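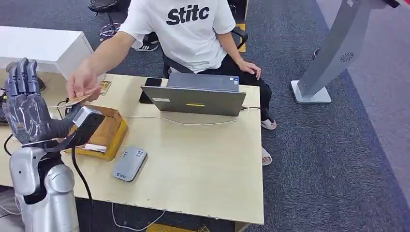
In defence of the library counter

Our branch library in Tinstead is to lose its counter in November. The notice went up on a Monday, beside the one about the jigsaw swap, and it says that the space will be "opened up for flexible use". I've read it several times now, usually while waiting to return something, and I still couldn't tell you what the flexible use is going to be.

I should say that I have nothing against machines for borrowing books. Dastedden has had them for years, and when I'm over there for the dentist I use them quite happily. You put your pile down, you press the button, you get your slip and you're back at the bus stop in no time. For a person in a hurry it is a very good system, and I've been a person in a hurry for large parts of my life.

But I learned to read properly at that counter, or at least I learned what to read. I was a shy child and took out the same book on canals again and again, until one afternoon the lady stamping it said there was another by the same man, only it was kept upstairs with the grown-up books, and would I like her to fetch it? I would never have asked. She went up and got it, and I remember the smell of it to this day - pipe smoke, mostly, and somebody's cupboard.

The council's paper says that 595 people use the branch, and that most visits to the counter last under 2 minutes. I dare say they do. Most of my talks with my neighbours last under 2 minutes as well, and I'd be sorry to give them up. You say it's turned chilly, they ask after your knee, and when something does go badly wrong you already know whose door to knock on.

Predwood took its counter out first, and I went over on the bus to see, wanting to be fair. It's a bright, pleasant room. There were people in it, too, reading the papers and using the computers. What I missed was somewhere to stand with a silly question. There was a member of staff, very kind, but she was shelving at the far end with her back to us, and I found I didn't like to bother her - at my age, still the child with the canal book!

The saving is put at £3000 a year, which I know is real money to a small branch, and I don't pretend to have it down the back of the sofa. I would only ask that they leave us one end of the old counter, with a chair behind it and someone in the chair from opening time until 6. Put the machines by the door for anybody who wants them. I'll use them myself when it's raining and the bus is due.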